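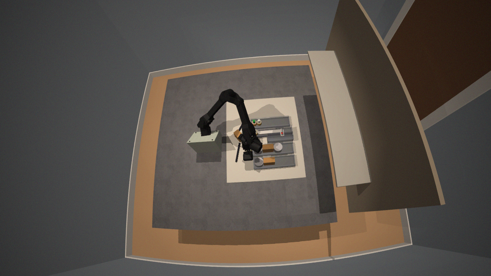 Dark grey speckled carpet with a cream-coloured mat laid on it.

Old office carpet to be offered to households in Kanbridge

Published February 3, 2024

Used carpet from offices in Kanbridge will be cleaned and sold to local households at low cost under a scheme that opens to the public later this month.

The scheme is run by Thampi, a flooring reuse charity which has worked in neighbouring Memberg for several years. It has taken a lease on a former tyre depot in Kanbridge and has been collecting stock there since the autumn.

Most of the carpet comes from offices that are closing or being refitted. A total of 2,779 square metres has been brought in so far, the bulk of it in grey or dark blue. Pieces with burns, heavy staining or perished backing are turned away at the door.

Daniyal Tanoli, who manages the depot, said offices often replaced a whole floor when only the walkways had worn out.

"The part under the desks can look nearly new," he said. "We take up the lot, sort it and sell the good pieces. The rest goes to a firm that shreds it for riding arenas."

Carpet tiles will be sold by the box and broadloom by the metre. Buyers can bring their own measurements or ask for a home visit, for which there is a small charge. Underlay will be sold separately and will always be new. The charity does not fit carpet itself but keeps a list of local fitters.

People on certain benefits, and those moving into unfurnished council or housing association homes, will pay half the marked price. They will need to show a letter dated within the past 2 months.

Many rented homes in the town are let with bare floors. A survey by Thampi last year had replies from 837 tenants in Kanbridge and the surrounding villages. Of those, 636 said at least one room they used every day had no floor covering when they moved in. Cold and noise were the most common complaints, followed by children's falls on the stairs.

Mr Tanoli said stair carpet was the hardest thing to supply, as very little office carpet is suitable for it. The depot has a few rolls from a hotel and would like to hear from other hotels or guest houses planning a refit.

Prorkus, the cleaning company, is lending a hot water extraction machine for the first year. Every piece is cleaned and left on racks to dry before it goes on sale.

The depot will open on weekdays and Saturday mornings. There is parking at the rear, and local delivery can be booked at the counter.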